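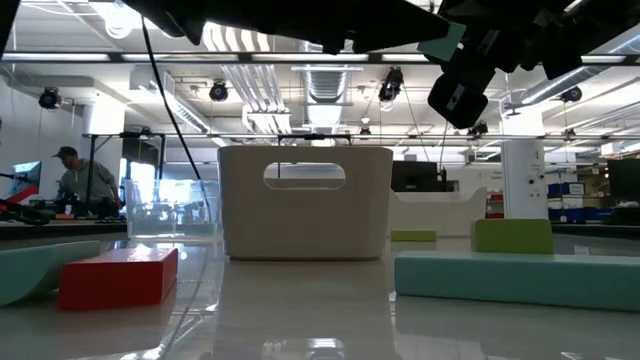

Gloss (optics)

Gloss is the property of a surface that makes it reflect light in a mirror-like direction. It is one of the main attributes used to describe the look of a material, along with color, texture and transparency. A surface that reflects most light at an angle equal to the angle of arrival is called glossy; one that scatters light evenly in many directions is called matte. Intermediate grades are sold under names such as satin, eggshell and semi-gloss, which have no single agreed definition and vary from one maker to another.

Physical basis

Light that meets a surface is partly reflected at the boundary and partly passes into the material. The reflected part is called specular reflection. The part that enters may be absorbed, or may be scattered by pigment and fibers and leave again as diffuse reflection. Color in most paints and plastics comes from the diffuse part, while highlights on the same object take the color of the light source. Metals are an exception, and can give colored highlights.

The strength of specular reflection depends on refractive index and on the angle of the light. It rises steeply at low angles, so that a floor or tabletop with little visible shine from overhead may show clear reflections when viewed from close to its own level. The relation is given by the Fresnel equations.

Surface roughness is the other main factor. Where height variations are small compared with the wavelength of light, the reflected image stays sharp. As roughness increases, the image blurs and then disappears, although a broad highlight may remain.

Types

Several aspects of gloss are treated separately, as two surfaces may match in one and differ in another.

Specular gloss: the amount of light reflected in the mirror direction.
Sheen: shine seen only at low viewing angles, common in matte wall paints.
Contrast gloss: the difference in brightness between highlights and the area next to them.
Distinctness of image: the sharpness of a reflected object.
Haze: a milky glow next to a highlight, caused by fine surface texture.
Orange peel: a wavy pattern with a scale of millimeters, often seen in sprayed coatings.

Measurement

Gloss is measured with a glossmeter, which sends a beam to the surface at a fixed angle and records the light received at the matching angle. Results are given in gloss units. The scale is set by a polished black glass standard with a known refractive index, which is assigned a value of 100 at each angle. Highly polished metals can reach values near 2000 on the 20-degree scale.

Three angles are in common use for coatings. The 60-degree setting is applied first. If the reading is above 70 units, the test is repeated at 20 degrees; if it is below 10, it is repeated at 85 degrees. Readings taken at different angles can't be converted into each other.

Curved and patterned samples are hard to measure, and small-aperture instruments are used for them. Dust, fingerprints and scratches on the standard tile are frequent sources of error – the tile is normally cleaned and checked before each series.

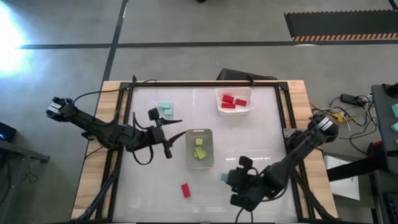 Visual ratings are still used where instruments are not practical. The sample is placed beside a set of graded panels under a lamp with a sharp edge, and the observer compares the reflected edges. Agreement between observers is fair for high gloss and poor for satin finishes.

Control in coatings

The gloss of a paint is set mainly by the ratio of pigment to binder. When there is enough binder to cover the pigment fully, the dry film is smooth. Above a certain ratio, particles break the surface and gloss falls. Flatting agents, usually fine silica or wax, lower gloss without a large change in color. The Liem method grades such agents by the drop in 60-degree gloss after a fixed drying time.

Drying conditions also matter. High humidity, thin films and porous backing can each reduce the final value. Gloss may fall further with outdoor exposure as the binder breaks down, and the percentage retained is a usual measure of weathering.

Rubbing can work in the other direction. Matte paint on a wall may become shiny where it is touched often – an effect known as burnishing.

See also

Albedo
Liem method
Refractive index
Surface roughness

This page was last edited on Oct 4, 2025.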